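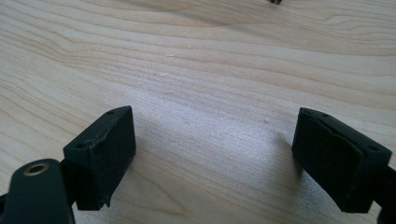 House rules for hand-held grippers: a conversation with Smaranda Sârbu

Smaranda Sârbu has spent most of the past two years writing rules for other people's hands. She runs the data collection floor at Trivden, where operators use hand-held grippers to record everyday table tasks that are later used to train robot arms. Her written practice guide started as a single page taped to a cabinet door. It is now 22 pages long, and two other groups have asked for copies.

We met at the Trivden workshop on February 7, 2018, between the morning and afternoon sessions. Her colleague Vasilică Ene, who maintains the tools, joined us for part of the conversation.

Sârbu did not set out to write a standard. She was hired to schedule operators, and found that she could not schedule them properly when each one had a different idea of what a finished recording was.

"One person started recording with the jaws closed. One started with them open. One waved the thing in the air first to warm up," she says. "All of them were doing good work by their own rules. Then you put the recordings next to each other and they don't match."

The first rule she wrote is still the first rule in the guide: every recording begins with the jaws open, near the table surface, touching nothing. The operator holds still for a count of two and then begins the task. At the end, the tool returns to the same position.

"People think the start pose is a formality," she says. "For the people downstream it's how they find the start of the task. If the jaws are already on the object, you have lost the approach, and the approach is most of what we are trying to record."

Operators disliked the pause at first. A session at Trivden lasts 60 minutes, and a pause at both ends of each recording takes away from the number of recordings a person can finish. Sârbu answered that complaint by dropping the daily target.

"I had a number on the wall. I took it down," she says. "As long as the number was there, people were going to cut the pause short. I would have too."

The second section of the guide deals with the table. It is the part that visitors find fussy, she says, and the part she would fight hardest to keep. The surface is wiped before each session. Anything that does not belong to the task is moved well away from the work area or listed on the session sheet. Lamps are not to be moved once a session has started.

Light took her longest to get right. A pale wood top reflects, and a patch of glare can land between the fingers, in the part of the picture where the object is going to be.

"I don't ban glare. You can't," she says. "Real kitchens have glare. Real desks have it. What I ask is that you know it's there and write it down, and that it isn't the same in every session for a month."

She takes the same view of dust. A speck on the table is not a reason to throw a recording out. The guide asks operators to clean at set times and otherwise leave the table alone, and she has little patience for people who stop in the middle of a task to brush something away.

"Then I have a recording of a hand coming in and brushing the table. That's worse than the speck."

I asked how she decides what goes into the guide and what stays out. She said that a rule has to come from a problem that happened at least twice. The first time, it goes into a notebook. If it comes up again, she writes a draft rule and tries it with one team before anyone else sees it.

Some rules have been taken out again. An early version told operators exactly how to grip the handle, down to the placement of the thumb. It lasted a few weeks.

"People's hands are different sizes," she says. "Soudabeh came to me and said, I can follow this or I can do the task, which one would you like? So that came out."

Soudabeh Alipour is the senior operator on the floor, and Sârbu credits her with much of the section on fatigue. Operators now change tasks after 3 sessions in a row, and the change is not optional. Alipour also wrote the paragraph on stopping, which Sârbu read aloud to me from her own copy: "If your wrist hurts, put the tool down. Finish the sheet. Do not finish the recording."

Vasilică Ene came in at this point carrying a box of spare fasteners, and the talk turned to wear.

The fingers are the part of the tool that suffers most. Corners chip, faces get scuffed, and edges can start to lift. Ene's section of the guide is called "Fingers," and it is mostly a list of what to check before a session and what to do about it.

"Marks on the face, I don't care," he says. "Scratches, a worn corner, that's a used tool. What I care about is an edge that's coming up or a piece that hangs. That can catch on cloth. It can also change how the thing holds an object, and you won't feel it through the handle."

The check is done by hand, with the tool switched off. The operator runs a fingertip along each pad, looks at both front faces, and opens and closes the jaws to see that they move evenly. Any raised edge or loose fragment is reported before the session, and Ene decides whether the pad is changed. Operators are not allowed to trim or glue a pad themselves.

"They used to," he says. "With nail scissors."

He also asks that pads be changed in pairs. Sârbu objected to that on grounds of cost, and the two of them still do not fully agree. The current wording is a compromise: pairs are changed together unless Ene signs off on a single replacement. Either way, the change is written on the sheet with the date and the tool's number.

"What I don't want is a tool that becomes a different tool in the middle of a set," Sârbu says. "If the fingers change, that is a new set. I'll accept worn fingers over fingers that were swapped and not logged."

Ene does not quite accept that. "She'll accept them up to a point," he says. "The point is my decision."

The guide has now traveled beyond the building. Grigore Onu, who leads a small automation team at Hudura, asked for it last April and has adapted it to a different tool. Ecaterina Matei at Pîrvu uses the session sheet but has left out most of the rest. Sârbu is comfortable with both. She is less comfortable with the word "standard," which Onu has started to use in his own documents.

"A standard is something a lot of people argued over and then agreed to," she says. "This is what works in our room. If Grigore's people and Ecaterina's people and my people sat down and argued, maybe we would get a standard. I think it would be shorter than what I have."

The three groups have talked about doing that. The sticking point is the session sheet, where Hudura wants more fields and Pîrvu wants fewer. Sârbu would like to begin with the items all of them already share: the open start, the hold, the tool check and the log of changed parts.

She also wants a common way to mark bad recordings. At Trivden nothing is deleted on the floor. The operator flags a recording, picks a reason from a short list and moves on, and a reviewer decides later. She brought in that rule after learning that operators had been deleting attempts where they dropped the object.

"They were embarrassed," she says. "But a drop is useful. Someone may want to know what a drop looks like. If you delete it, I can't tell a careful operator from one who is throwing half the work away."

New operators get a half day with the guide before they record anything. Most of that time goes to the tool check and the flags. Sârbu used to have them sign a page saying they had read the whole document. She now asks them to run one session with an experienced operator watching, and the watcher signs.

The next version of the guide is planned for April. It will have a new section on cleaning the tool between tasks that involve food, which Ene is writing, and a longer one on lighting. Sârbu has also promised Alipour an index. They are still discussing whether the fatigue section should move to the front, ahead of the start pose. Alipour wants it on page one, and Sârbu told me she will probably get it.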